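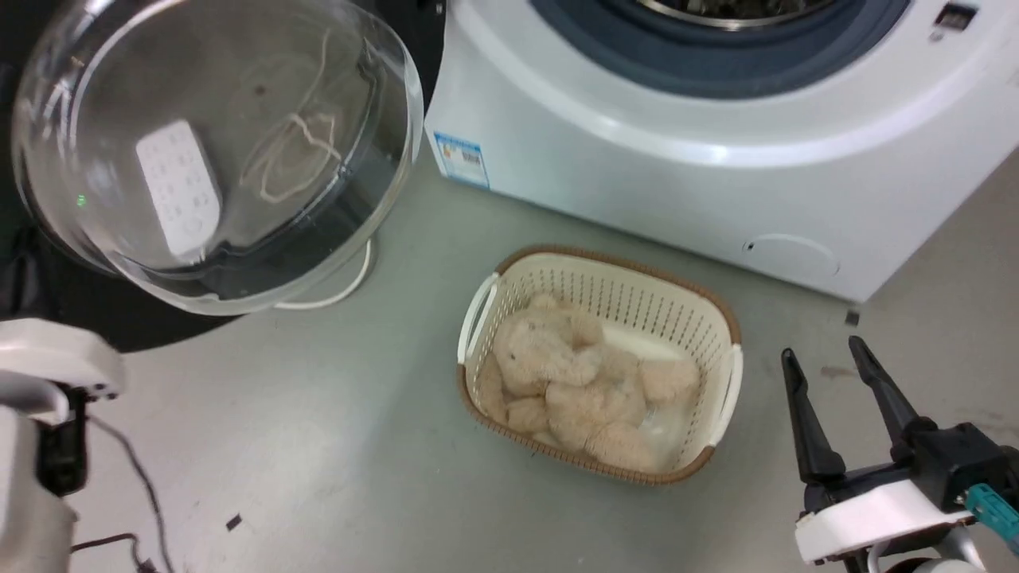
The planner should say when it does not know where a thing is, Kyriaki Stefanou told the project's users at the opening of the release call, and until this version it did not say so often enough. Her comment set the direction for most of the changes in Panano 8, the motion planning and perception package for two-armed household robots, which was made available to partner sites in December.

News > Software > Planning and Perception

The release replaces the package's single scene model with two separate ones. The first holds rigid objects, such as appliances, walls and baskets, whose shape may be taken as fixed. The second holds soft objects, including clothing, towels and plush toys, whose shape must be estimated again after each contact. Under the earlier design both kinds were kept in one map, and a soft object that had been pressed or lifted could remain in the map in its old shape for several planning cycles.

Laundry work was chosen as the main test task for the release. The task set covers front-loading machines, open appliance doors, baskets placed on the floor, and soft items of uneven outline. According to the release notes, a plush toy is treated as a harder case than a folded towel, as its limbs may be hidden under the body and the perception module must decide where the object ends and the basket lining begins.

Transparent surfaces received separate attention. Depth readings taken through a clear appliance door often describe what lies behind the door, and the planner may then treat the door itself as free space. Panano 8 adds a check that compares the depth reading with the color image and marks any region where the two disagree. A marked region is closed to arm motion until a second view has been taken. The check is switched on by default and can be turned off only in the site configuration file.

Arnel Pangilinan, who maintains the perception module, stated that the check had made motion near open doors slower at first. A later change allows the arm on the far side of the workspace to continue while the near arm waits for the second view. The two arms are now scheduled separately, with a shared list of regions that neither may enter without a lock.

The control layer has been revised to match. Grip commands for the parallel gripper now carry a target force as well as a target width, and the controller reports which of the two was reached first. Operators had asked for this report in order to tell a closed grip on thin fabric from a closed grip on nothing. The control loop on the wrist joints has also been given its own log, which can be read while a task is running.

Brundisness, the replay and inspection tool supplied with the package, has been updated to read the new logs. A user may now pause a recorded session at any planning cycle and view the rigid model, the soft model and the marked regions together or one at a time. Sessions recorded under earlier versions can be opened, but the marked regions will be blank.

The release closes 190 entries in the issue tracker. It also withdraws 17 configuration options, most of which set fixed tolerances for soft objects and have no meaning under the new model. Sites that still use these options will receive a warning when the planner starts. The options will be ignored, and no error will be raised.

We use cookies to remember your reading preferences and to measure visits to this site. By continuing, you accept our cookie policy. Accept | Manage settings

Walter Cuadros asked during the call whether the second view could be supplied by a wrist camera in place of the head camera. Ms. Stefanou replied that the interface permits it, but that the calibration routine for wrist cameras had not been completed in time and would be issued as a separate update. She asked sites with wrist cameras to leave the default setting in place until then.

A further question concerned cables lying on the floor of the workspace. Mr. Pangilinan said that thin cables remain outside both models, and that the planner has no reliable means of keeping clear of them. Operators are advised to draw a keep-out region by hand in the setup screen before starting a session. Work on cable detection is listed for the next version without a date.

The upgrade guide asks each site to rerun camera calibration after installation and to delete the stored scene maps, which cannot be converted. Recorded sessions need not be removed. Sites running the Cattaneo scheduler alongside Panano must update the scheduler first, since the earlier version does not recognize the new locks and will stop both arms when it meets one.

Requests for access, and reports of faults in the soft-object model, should be sent through the partner desk with the session log attached.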